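Clerenwood guest rooms: winter safety check, with comments
Room 2, first floor back. Checked in November, mid-morning. 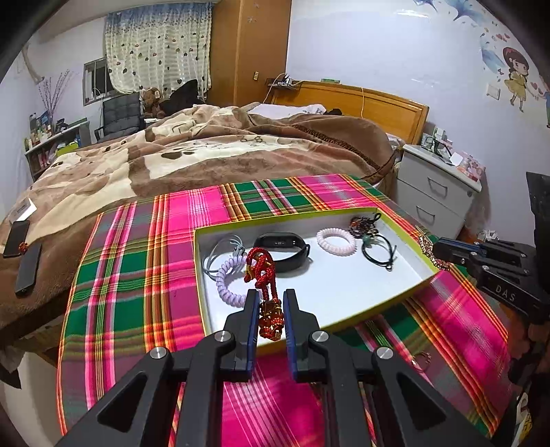
I do like to take my time over these, so bear with me if the comments run on a bit.

Smoke alarm — PASS. Loud enough to set the dog off next door. Battery is new.

Window catch — PASS, though stiff. A drop of oil would be a kindness to whoever sleeps in there next.

Radiator valve — ADVISORY. Turns, but weeps a little at the joint. Buckley fitted the same sort in the front room and we had this trouble there too.

Bedside lamp, tag 326 — PASS. Flex sound, plug tight, fuse correct.

Fan heater, Prandora, 3000 watts — FAIL. It had been plugged into an extension lead, and the plug has browned on one side. I've taken it down to the office. Please use wall sockets only for heaters, lovely as it is to have one by the bed.

Rug by the door — ADVISORY. Corner curls up. Tape ordered from Skondura, item 88.

Fire notice on door — PASS, and nicely clean.

Heater and valve to be looked at again before the room is let.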